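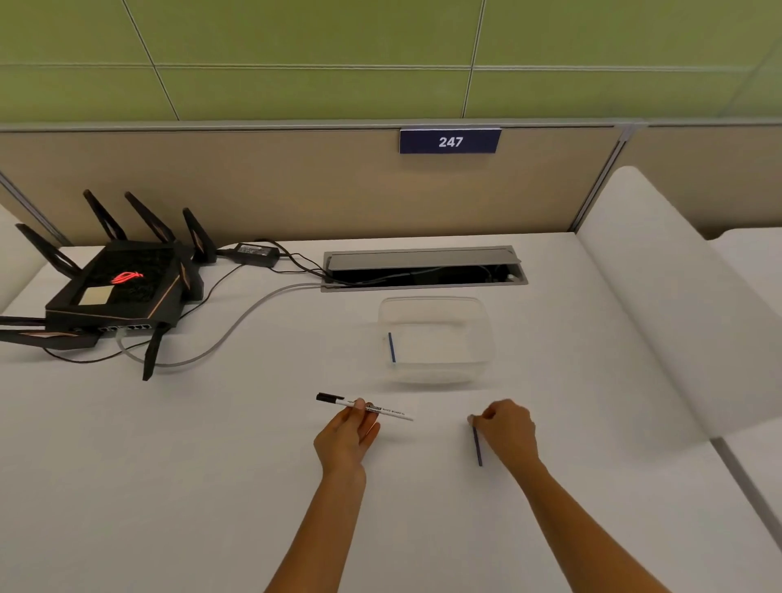 第四章 工位桌面的整理与小件收纳

学习目标
学完本章后,应能够:
按使用频率给桌面物品分区;
为笔、细杆类小件选择合适的容器;
处理桌面走线,使线缆不占用书写区;
填写工位整理记录表。

4.1 从一张桌子说起

办公室管理课程通常从档案讲起,本书把桌面放在档案之前。一名文员每天接触文件柜的时间有限,手和前臂却大半天都放在桌面上。桌面上多一件东西,写字、翻页、放杯子的地方就少一块。

本章讨论的是隔断式办公区里的单人工位:一张白色或浅色台面,背后一道布面隔断,隔断上有编号牌,台面靠后的位置开有走线孔。这种工位在各类公司里都很常见,固定设备少,整理起来也容易看出效果。带抽屉柜的独立办公桌放在第五章讲。

整理桌面时,先把桌上的东西分成三类。

第一类是固定设备,指长期通电、不宜搬动的东西,如路由器、电源适配器、显示器底座。这类物品由线缆牵着,位置一旦定下,就不要随意改动。

第二类是手用物品,指拿起来用、用完放下的东西,如白板笔、签字笔、尺子、剪刀。它们最容易散在各处。

第三类是零散小件,如笔芯、细杆、回形针、橡皮筋。单独看都不占地方,散开以后却很难找,也容易滚到走线孔里去。

三类物品的整理次序与上面的排列一致:先定设备,再定手用物品,最后收小件。初学者往往从小件开始,收好一盒笔芯之后又要挪动设备,盒子只好跟着再搬一次。

4.2 台面分区

把台面由近及远分为三条带。

近区紧靠身体,放手臂和正在处理的纸张,除此以外不留东西。暂时用到的笔可以放在这里,离开座位时收走。

中区是手臂自然伸出能够到的范围,放手用物品和小件容器。容器以透明、浅口的为宜,里面有什么一眼可见,不必逐个打开。

远区靠近隔断,放固定设备和线缆。路由器的天线需要张开,周围要留出空隙,不要在上面压文件夹,也不要把它当作便签架。带编号牌的隔断,牌子前方不要堆高,方便来人辨认工位。

习惯用左手的人,可将中区的容器移到左侧,其余不变。
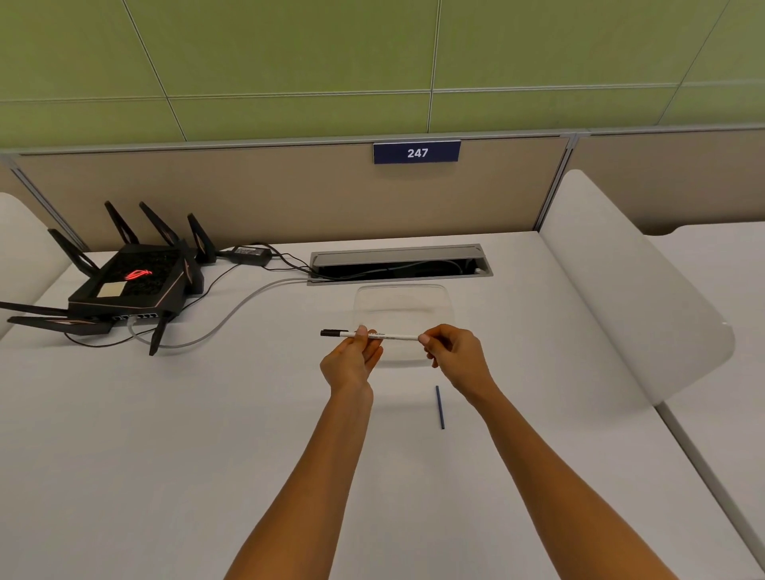 4.3 小件容器的选择与使用

白板笔属于手用物品,细杆和笔芯属于零散小件,两者粗细不同,能不能放在一个盒子里,要看盒子的长度。选容器时先量最长的一件,盒子内长应比它略长,使物品可以平放。斜靠在盒壁上的细杆会顶住盒盖,盖子合不严,盒子一歪,里面的东西就滑出来。

带盖的透明塑料盒使用时,按下列步骤操作:

1. 取下盒盖,平放在中区。
2. 把要收的小件集中到盒子旁边,检查有无损坏。
3. 逐件放入,方向一致,细的在下,粗的在上。
4. 白板笔入盒前确认笔帽已经扣紧。白板笔宜横放保存,竖放时墨水容易积在一端。
5. 盖上盒盖,将盒子推回中区的固定位置。

盒盖取下后不要拿来当托盘。盖沿很浅,圆形的细杆放在上面会滚动。

白色台面上放透明盒子,轮廓不明显,容易被文件盖住。可以在盒底贴一小条有色胶带,贴在靠走线孔的一侧,不影响观察盒内物品。

4.4 走线孔与线缆

走线孔是嵌在台面里的长条形开口,多数带有翻盖。设备的电源线和网线由此通到桌下。翻盖平时应合到线缆允许的程度,不必硬压,以免折伤线皮。整理线缆时把翻盖掀开,理顺之后再放下。

常见的问题有两个。一是线留得过长,在台面上绕出一个大弯,占去中区的位置。处理办法是把多余的部分送到桌下,用扎带松松地束住,台面上只留够设备轻微移动的长度。二是适配器横在走线孔旁边,挡住翻盖。能放到桌下线槽里的适配器尽量放下去;线不够长的,让它靠隔断放置,散热面朝上。

动线缆之前先看清哪一根接在哪一个口上。路由器的网口排成一行,拔错一根,受影响的可能是相邻的工位。

案例 Vollthorpe公司的工位检查

Vollthorpe公司租用一层写字楼,共有233个工位,由行政主管法拉赫特·马赞德拉尼(Fereshteh Mazandarani)负责日常管理。该公司每年2月检查一次工位,检查表满分100分,其中台面分区占60分,其余为线缆和隔断。

第一次检查时,失分多在中区。员工雷纳尔多·拉格曼(Reynaldo Lagman)的桌上有四个笔筒,笔芯却放在一只信封里,信封又夹在文件中间。他后来只留下一个笔筒,另配一只浅口透明盒装笔芯和细杆。第二年检查时,他的中区没有再扣分。

线缆部分改进较慢。卡拉多格·吉廷斯(Caradog Gittins)负责网络维护,他要求员工不得自行拔插网线,需要移动路由器时先填申请单。这条规定保留至今,理线工作因此由他统一安排,每次处理一排工位。

思考与练习

一、观察自己的工位或课桌,列出桌面上的全部物品,按本章的三类归类。拿不准的单独列出,并写明理由。

二、把近区清空,照常工作一天,记录有哪些物品又回到了近区,想一想它们应当放在哪里。

三、找一只带盖的盒子,量出内长,再量出你常用的笔和笔芯的长度,判断能否平放。

四、Vollthorpe公司规定员工不得自行拔插网线。如果你的工位需要把路由器换到另一侧,请写一份简短的移动申请,说明现在的位置、准备移到的位置和需要加长的线缆。

工位整理记录表的样式见附录二。下一节先讲表中各栏的填法,再讲检查周期如何确定。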